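Jelo Tischarm - Zweihand-Modul für kleine Handgriffe

Ausführung: 2 Arme, 2 Greifer, Tischmontage
Hersteller: Sullside
Lieferbar: ab Februar, Vorbestellung über Berow

Kurz vorweg, weil die Frage jede Woche kommt: Kann so ein Gerät heute schon Hausarbeit? Werkstattkram? Teilweise. Kisten umsetzen ja, Schrauben sortieren ja, Becher abräumen meistens. Einen Füller nachfüllen - nein. Und genau an solchen Arbeiten messen wir den Jelo, nicht am Becher. 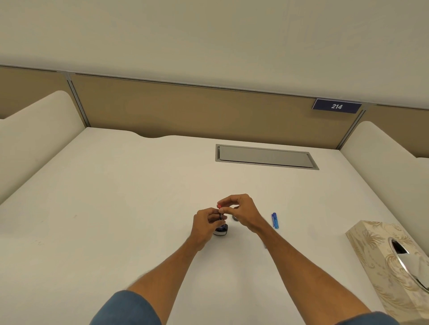
Produkttext und Praxistest: Bent Vídalín, Werkstatt Toft

Tintenglas offen auf dem Tisch, eine Hand hält fest, die andere arbeitet von oben. Für Menschen eine Sache von Sekunden. Für den Arm gleich mehrere Probleme: Glas glänzt, Öffnung ist eng, und die haltende Hand muss nachgeben können ohne loszulassen. Der Jelo hält ein Glas inzwischen ordentlich fest. Senkrecht eintauchen klappt auch, wenn das Glas in der Aufnahme steht. Freihändig auf dem Tisch haben wir 6 Versuche gemacht, 2 waren brauchbar. Beim Rest Glas verschoben oder Rand getroffen. Wir schreiben das hier rein, damit später keiner reklamiert.

Was geht ohne Nacharbeit:
- Deckel abschrauben, wenn er nicht klemmt
- Stifte, Hülsen, kleine Werkzeuge greifen und ablegen
- Teile aus einer Schale in die andere
- Schachteln zuklappen (Karton, keine Folie)

Was nur mit Aufsicht geht:
- alles mit offener Flüssigkeit
- Gewinde ansetzen, vorallem feine
- Klammern und Clips aufstecken

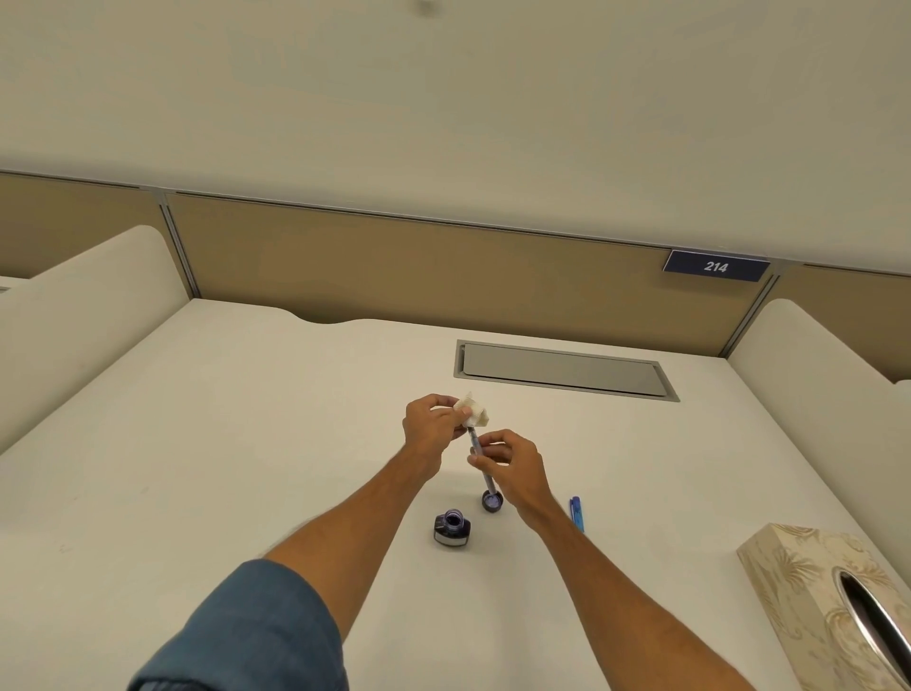 Weiche Sachen sind beim Jelo die eigentliche Baustelle. Die Greifkraft lässt sich fein einstellen, das ist nicht das Problem. Das Problem ist die Form - Stoff, Papier, Folie sehen bei jedem Griff anders aus und die Steuerung rechnet sich jedesmal neu zurecht. Ein zerknülltes Papiertuch um das Ende eines Stifts legen und andrücken, während die zweite Hand am Schaft hält: da hängt der Arm zu lange, oder er drückt das Tuch einfach weg. Putzlappen über eine glatte Fläche ziehen kann er dagegen ganz gut. Falten bitte nicht erwarten. Ein Update für weiches Material ist bei Sullside angekündigt, Termin haben wir keinen.

Für wen lohnt sichs: kleine Werkstätten mit immer gleichen Ablagen, Montageplätze, Schulungsräume. Für die Wohnung noch zu früh, unsere Meinung. Wer trotzdem will - vorher anrufen, wir sagen ehrlich was geht. Vorführung in Toft jeden Saturday, äh Samstag, vormittags. Eigene Teile gern mitbringen, auch schwierige.

Im Lieferumfang: beide Arme, Grundplatte, Netzteil, Notaus, Kurzanleitung deutsch. Aufnahmen für Gläser und Flaschen extra bestellen. Greiferbacken sind Verschleissteile und von der Garantie ausgenomen.

Diese Seite verwendet Cookies. Mit der weiteren Nutzung stimmen Sie der Verwendung zu. OK Mehr erfahren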